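Saturday, 9:40
Projection model notes, fantasy league

Reran the points model with last round's minutes added. Average miss is down to 66 points per squad over the test rounds, from 156 in the first build. Chie's fix for late substitutes did most of that – keepers are still too high.

Clean sheet odds for Durnolmont look wrong. Checked by hand, same answer. Leaving them out of the captain picks for now.

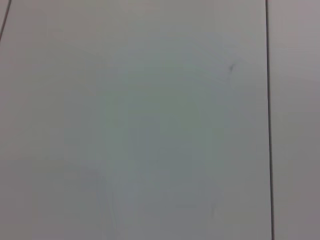
Pale gray panel with seam at right.

Did 3,000 runs of the transfer planner with 4 free moves banked. It holds two back nearly every time. Iddrisu thinks the penalty for extra transfers is set too high, will try a lower one.

To do: split home and away for defenders, ask Deepika for the injury list.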